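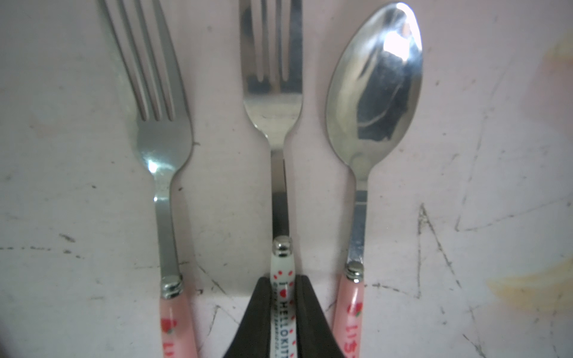 Rormont Handball Club plays indoor team handball, the seven-a-side game with two goals and a ball you can hold in one hand. We have men's, women's and junior teams and train at Vorus Hall on the east side of town, which has been our home court from the start. The club is run by its members and takes players of any level. Everyone stays to eat after home games, visiting teams included, and the meal comes out of the small kitchen behind the bleachers. The plates and silverware were all given by members over the years, so very little of it matches. You might get a spoon with a pink handle, or the fork with the pink handle and the little red strawberry on it. The rest of this page explains who we are, how we train and what it costs.

How we started

The club began as an evening class at the community college. Some of the people in the class had played handball in school in other countries and the others had never seen a game. When the college dropped the class, the players rented court time at Vorus Hall and kept going. There were no goals of the right size, so the first ones were welded from steel pipe by a member and painted in the parking lot. We used them for several seasons. They are now at the practice court outside, with new nets, and the juniors still shoot at them in good weather.

For the first few years there was a single mixed team and we played whoever would drive to us. The women's team was formed next, then the juniors. The men's second team is the newest and is mainly for adults who took up the sport late or are coming back after a break.

The hall

Vorus Hall was built as a roller rink. The floor was replaced with sprung wood before we moved in and it takes a full-size handball court with a narrow margin on the long sides. The bleachers hold 640 people. We have filled them twice, both times for the final of the Tonisach Cup. On a normal game night you can sit wherever you like.

Parking is free in the lot behind the building. Please do not park in front of the loading door on the north wall, which the hall uses in the evening. The ramp and the accessible restroom are at the south entrance.

We do not allow resin on the ball at Vorus Hall. It marks the floor and takes a long time to get off. Visiting teams that are used to playing with it should plan on a practice without it before they come. Clean indoor shoes are required for everybody who steps on the court, including parents helping with the nets.

Teams and training

The men's and women's first teams train twice a week during the season and once a week in the summer. Both play in the regional league, with home and away games from the fall to the spring. Selection is up to the coaches. A player who misses practice without letting the coach know will usually start the next game on the bench.

The men's second team trains once a week and plays friendlies and small tournaments. There is no selection. If you are signed up and you come, you play.

Juniors are split into three age groups. The youngest group plays on a short court with a soft ball and no fixed goalkeeper. The middle group moves to the full court halfway through the season. The oldest group trains with the adults once a month, and players from it may be asked to join the first teams if both the coach and the family agree.

Goalkeepers from all teams have a session of their own before regular practice. We are short of goalkeepers in most years and will lend you the padding if you want to try it.

The Tonisach Cup

Every February we host the Tonisach Cup, a weekend tournament for adult club teams. It is named after the lake where the club held its first summer training camp. Games are shorter than in the league so that every team can play at least four. The cup itself is a wooden bowl, and the winning team keeps it for a year and brings it back polished. Our women's team has won it three times. The men have lost in the final more often than they would like to see printed here.

The tournament is the club's main source of income apart from dues. The last one brought in $2,708 after the cost of the hall and the referees, and the money went to new junior goals and a second set of game balls.

Coaches and referees

All of our coaches have completed a basic coaching course and a first aid course. Anyone who works with juniors also has a background check, which is renewed on a regular schedule. Coaches are paid their travel costs and nothing more.

We also train referees. The course runs over two evenings and ends with a written test and a supervised game. Each team is expected to supply at least one person who can referee a junior game, and players who take the course get a discount on their dues.

Dues and equipment

Adult dues are $700 a year, which covers court time, league registration, insurance and game jerseys. Juniors pay half. You can pay all at once or in monthly parts. If the cost is a problem, write to us before you decide not to join. We keep a fund for this, and requests are read by one person only.

You need indoor court shoes, shorts, a T-shirt and a water bottle. The club supplies balls. Knee pads are a good idea for beginners. Game jerseys belong to the club and are handed back at the end of the season. They are printed by Quách Sportswear, our jersey supplier, who also sells the club sweatshirt and the training top. Orders for these are placed together at the start of the season and after the Tonisach Cup, and we can't add names once an order has gone in.

Coming to a practice

Your first three practices are free. Write to us a few days ahead with your name, your age group and whether you have played before, and a coach will tell you which session to come to. Arrive fifteen minutes early so there is time to sign the form. A parent or guardian has to sign for anyone under 18.

The mailing list goes out to more than 2,577 current and former members, families and supporters. It is sent once a month during the season and carries the game schedule, changes to practice times and the results. To be added or taken off, use the form on the contact page.

Page last updated July 1, 2018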